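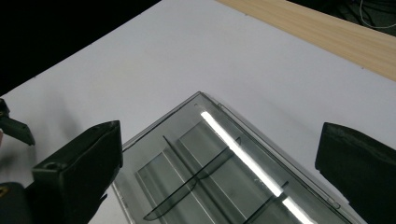 3.2 Surface preparation and storage

Figure 2. Clear, smoke-tinted plastic tray on a white tabletop.

Leaf samples were collected at the Clurstead and Skidivard plots in November and pressed between sheets of blotting paper. Of the 429 leaves collected, 367 were kept for measurement; the remainder had torn margins or missing tips. Each leaf was weighed before pressing and again after 14 days. Storage trays were wiped with ethanol between batches.

Leaf area was measured on a flatbed scanner using the Gurkeo routine with default threshold settings. Leaves with over 13 percent insect damage by area were assigned to a separate class and left out of the regression in Section 4. Mass loss did not differ between plots once leaf thickness was included as a covariate. Thickness was read at three points per leaf, avoiding the midrib, and the median was used.

Related articles
Leaf thickness and drying rate in hedgerow shrubs
The Frimpong index for damaged leaf margins
Blotting paper weight and pressing time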